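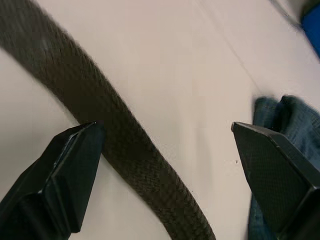 Dark braided strap, fingers still open. Off-center like this, fix it before you close.

Workshop tips – teaching an arm to handle jeans and belts
Posted April 7, 2018 by Khải Lã

Quick ones. Typed between sessions, will tidy up in June maybe.

Start with the strap, not the cloth. A belt holds its shape, cloth doesn't. New people at Prulluvel always go for the denim first and then wonder why every demo looks different.

Center before closing. If one fingertip is right up against the strap and the other is way out, the near one shoves it sideways. Back off, slide over, then close. Costs you a second. The model copies whatever you do, sloppy approach included.

Plain table. White is good for dark stuff, bad for white T-shirts. Get a grey sheet for those. Wipe it down too, lint and specks show up more than you'd think in the close view.

Slow hands. Slower than feels natural. If you're driving the arms by remote there's a lag, and fast moves come out as a wobble at the other end. With hand guiding it's the oposite problem, people push too hard near the wrist and the elbow swings out. Hold the forearm.

Don't hover. If you need to think, think before you hit record. Long pauses teach the arm to pause.

One job per take. Threading a belt out of the loops is one job. Folding the jeans is another. Don't run them together because you have time left.

Two arms on one waistband

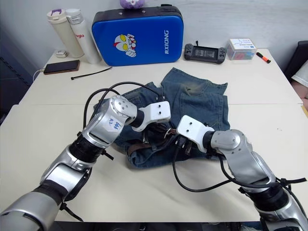

Both grippers in over the waistband. Not much of a gap between them, so go easy.

Pick which hand holds and which hand pulls. Stick with it for the whole batch. I hold left, pull right. Aguirre does it the other way and that's fine, but we keep his takes in a separate folder.

Bring them in one at a time. Holding hand first, get it settled, then the other. Both at once and they bump.

Watch cable loops. A loop that hangs down onto the table will catch on a pant leg sooner or later. Zip tie it higher up the arm, leave enough slack for the elbow, then move the arm through its full reach by hand and look again.

Label your arms. Tape and a blue marker. You will swap left and right after a teardown, I have done it twice.

Stuff at the back of the table – phones, bottles, pens. Fine if it stays put and the arms can't reach it. Better still, move it around between batches so the model doesn't learn that the highlighter means "belt goes here".

Buckles. Metal slips. Grab the leather an inch or so behind the buckle instead.

Mess the jeans up properly between takes. Pick up, drop, leave it. Don't arrange them. Arranged mess looks like arranged mess.

How many takes? For one simple pull I'd want 200. We did 401 on the belt job and the last 100 were mostly odd starts – leg folded over, buckle underneath, that sort of thing. Worth more than the first hundred imo. Werkulent's write up says up to 1,000, I've never had the patience.

Throw out bad takes the same day. You won't remember later wich one had the slip in it.

Rest your wrists. Twenty minutes on, then swap with someone.

Prutcombe clamps are back in the second drawer, please put them back there.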